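Giving up the big mug

20 Apr 2018

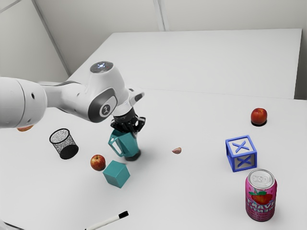

A teal mug, mid-tilt.

So I've been off tea for most of the morning and I'm writing this with a slight headache, which Kulsoom says serves me right. She's been going on at me for months about how much I drink. I never thought it was a lot! Then last week I measured my favourite mug with the kitchen jug and it holds 610 ml. I was having five of those before lunch.

My nan made tea in a pot and drank it from a cup you could hardly get a finger through. She'd have three or four in an afternoon and it would barely come to one of mine. I've still got her pot (brown, chipped spout, dribbles down the front whatever angle you pour at) and I got it down from the top cupboard on Sunday's grand clear-out, washed forty years of dust off it and thought, right, I'll do it her way.

It has been lovely, mostly. Loose leaves taste better than bags and I won't hear otherwise. I'd been buying the same supermarket box since I left home, and then Khurram gave me a tin of Assam from Yuen, the little shop behind the station, and now I'm ruined. It's strong and a bit malty and takes milk really well. Their Darjeeling I'm less sure of – it smells wonderful and then tastes of not very much, but I may be leaving it too short. Three minutes? Four? If you know, please say in the comments.

The trouble is that the pot goes cold. I tried a tea towel round it, then my woolly hat, and in the end I knitted a cosy out of the green stuff left over from Yu-na's baby blanket. It's too wide and the hole for the handle is on the wrong side, so it has to go on inside out with all the ends showing. I'm very fond of it.

Leaves in the sink are the other thing. I've been tipping them round the roses, as Nan did, though Hammad says the roses don't care either way and I'd do better with a proper feed. He grew the sweet peas that won at the Loka show, so I suppose I have to listen. The hydrangea is getting them as well now, just in case.

I'm down to one pot in the morning and one at four o'clock, with a biscuit. The big mug has pens in it. I do miss having something to hold while I'm reading, and those small cups are empty before you've turned the page, so by May I may well have cracked.

Does anybody have a shortbread recipe that doesn't need rice flour? Mine keeps spreading all over the tray and I've got half a pound of butter to use up.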